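Dokia 厨房图集：桌上的茄子和零散果蔬

文字和整理：Peiyu Xiong
更新：1/3/26

这一页放的是饭桌上收拾零散果蔬时的图。桌子靠着木板墙，铺一块白底带花纹的桌布，平时吃饭、择菜、放水壶都在上面。冬天家里开火多，每样东西买得不多，样数却不少，做完几顿饭，桌上就剩下一批不成套的：半根茄子，一个番茄，几个大小不一的果子。隔几天要归拢一次，能吃的排进后面几顿，不能吃的扔掉。

茄子是在 Billiteo 菜场买的，9块钱，一共700克。头一顿做了红烧茄子，用掉一多半，剩下的没有马上放冰箱，先留在桌上。

一、茄子段立在桌布上，切面朝上，后面是番茄和一个橙色的果子，左后方是白色的电水壶。

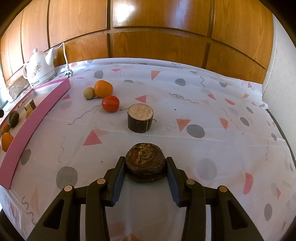

茄子切开以后最麻烦的是切面。新切的肉发白，放一阵就变成米黄，再放就带褐色，摸上去有点糙。颜色变了不等于坏，把表面削掉薄薄一层，里面还是能用。真正要看的是手感和气味，按下去一个坑不回弹，或者闻着发酸，那就不要了。

皮皱也是一样的道理。茄子失水很快，尤其是开着暖气的屋子，皮先失去绷紧的样子，接着起细纹。皱皮茄子拿来凉拌不好，嚼着韧，红烧、炖、做茄子酱都可以，反正要煮软。我家一般做酱，皮削一半留一半，切小丁，油比平时多放一勺，小火慢慢熬，熬到能用勺子背压成泥，加蒜末和一点糖。这样一罐在冷藏里能吃4天，拌面最合适，抹馒头也行。

茄子两头要不要，各家做法不同。我母亲一直把带蒂的那头整个切掉，切得很厚，说蒂底下的肉发硬。后来我试过，把萼片掀起来削干净，底下的肉和中间差别不大，就是稍微紧实些，炖久一点吃不出来。现在切茄子，刀贴着蒂下去，省下来的虽然不多，几根攒在一起也够添一碗。

番茄放在桌上就可以，不必冷藏。还没红透的更应该放外面，等颜色转过来再吃。要注意的是蒂朝下放还是朝上放，有人讲究，我试过几回，看不出多大区别，只要别叠着放。番茄皮薄，上面压了重的东西，压着的那一面先软，软了以后很快渗水，桌布也跟着脏。冬天的番茄味道淡，拿来炒鸡蛋总觉得差一点，我会多炒一会儿，炒到出沙，再下蛋。

橙子、橘子一类的，放在通风的地方，不装塑料袋。装了袋子，里面只要有一个起霉，过两天旁边的全沾上。去年六月我们从 Clitari 带回来一袋橘子，路上闷了一整天，到家打开，底下的几个已经长绿毛，剩下的洗了、擦干、分开摆，才保住一半。那以后家里的橘子都摊开放，看着占地方，但一眼能看见哪个不对。

猕猴桃要看软硬。硬的和熟苹果放一起，催得快；已经软了的，要和别的水果分开，当天吃。土豆放在暗处，别和苹果、洋葱挤在一个筐里。芽眼冒出来的，芽小可以挖，皮发绿的我们家一律不要。

归拢的次序大致是这样。先把已经切开的挑出来，切开的等不了；再挑皮软的、有磕碰的；剩下完整的，放回原来的篮子。切开的放进一只浅盘，盘子平，东西不叠，哪一块出水了马上看得见。深碗不好用，底下的总被忘掉，翻出来的时候已经不能要了。

盘子我换过几次。最早用瓷盘，重，端来端去容易磕边。后来用带格子的塑料盒，格子太小，半截茄子放不进去。现在这只浅盘没有格子，边不高，拿取方便，洗也容易，缺点是放圆的东西会滚，端的时候要平。东西少的时候，我拿一块茄子挡在旁边，圆果子就不大动了。

盘底不垫纸。垫过厨房纸，想着吸水，结果茄子的切面贴在纸上，撕下来带一层纸毛，还得再削一遍。切面朝上放就行，要过夜的话，盖一层保鲜膜，膜贴着切面，中间不留空。

这一次切剩的茄子，挑出来称了一下，能用的肉是140克，做一小碗酱正好。称重这件事本来没有必要，写菜谱的时候有人来问用量，我才养成了习惯，东西进锅前往秤上放一放。秤就放在灶台边，用完擦一下。

桌布也顺带说几句。白底的桌布显脏，茄子汁、番茄汁落上去，当时就要处理。茄子汁干了是一圈浅褐色，用冷水先泡，再用肥皂搓；热水一上来颜色就定住了。番茄汁用洗洁精点在背面，放一会儿再冲。花纹密的地方看不太出来，空白处一小点都很明显。我们家这块洗过很多遍，边上已经有些松，还能用，就一直铺着。

水壶放在桌上，择菜的时候要把它往墙边推，线理顺，手边别绊着。我有一回端盘子，胳膊带了一下电线，壶里有水，洒了一桌，刚擦干的土豆全湿了，只好重新晾。

二、盘边是粉色的，盘里放着两块茄子和一个小圆果，茄子段立着，切面朝上。

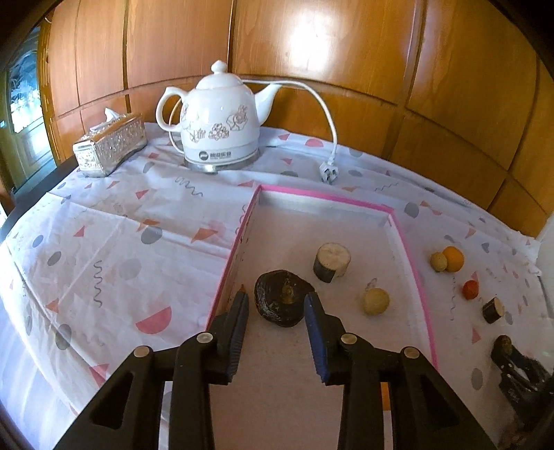

有位读者来信说，她家的剩茄子从来不做酱，都是切成厚片，撒一点盐腌着，挤掉水以后裹面糊煎，皱皮也不影响，煎出来外面脆，里面软，孩子肯吃。她还问，切面已经发褐的，煎之前是不是一定要削。我的做法是削掉一层，薄到能透光就够；如果马上裹面糊，不削也吃不出来，颜色深一点而已。

腌的时间不要太长，盐多了，面糊里就不能再放盐。她信里写的是腌到茄片能弯不断，这个办法好记，我照着试了一次，确实比看钟可靠。油温别太高，茄片厚，外面上色了里面可能还生，中火，翻两次面。

另一位读者留言，住在 Vilela 那边，冬天屋里潮，茄子不皱，倒是容易长黑点，问黑点挖掉还能不能吃。我这边干，这种情况遇到得少，不敢乱说。我自己的标准是，点很浅，只在皮上，削皮以后肉是干净的，就用；黑进肉里了，切开有一条一条的褐色，整段不要。湿的地方，茄子买回来不要洗，用报纸松松地裹一层，放在架子上，别贴着墙。

也有人问小圆果子滚的事，说可以在盘里放一条拧起来的湿毛巾，围成半圈。湿毛巾我没试，怕盘底积水。干毛巾应该行，下次收拾的时候用一块旧的。

茄子酱的用量补在这里，照我家的口味：茄子肉140克，蒜三瓣，油两大勺，生抽一勺，糖小半勺，盐最后尝了再放。蒜分两次，一半跟茄子一起熬，一半关火以后拌进去。喜欢辣的，蒜下锅时加一点干辣椒碎。装罐前罐子要烫过、晾干，酱凉透再盖盖子，取的时候用干净勺子。

下一页是白菜和萝卜，白菜外面几层帮子怎么留、萝卜缨子怎么晒，写好了再挂上来。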